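Notebook, April 14, 2022 -- Nultirley sim package, trial license

Picking up where I left off with the Nultirley household scenes, which Annick has very kindly let me hog all morning.

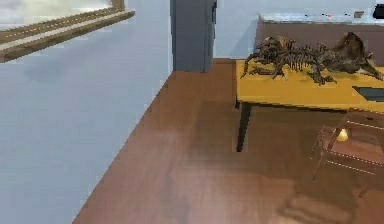
The trial license gives us 66 room layouts and 300 loose objects, and I have to say I'm fonder of it than I expected to be after the Cleltthorpe one. Loading is quick, the menus make sense, and I got our arm model in without having to ring Desmond (sorry, Desmond, I know you were waiting by the phone!).

Grasping is where I'd still like a proper look. The dinosaur skeleton is a lovely awkward thing to plan for, all those thin ribs and the big frilled skull at one end, and I want to know whether the collision shape follows the bones or just wraps the lot in one lump. Saoirse thinks one lump. I've set up 1000 random grasp attempts to run overnight on machine 3 -- please leave it switched on, whoever is last out.

Still to ask the Nultirley people: can we import our own furniture, and does the price cover a second seat for Daithí? Their support fellow was very patient with me last time, so I'll write to him after lunch.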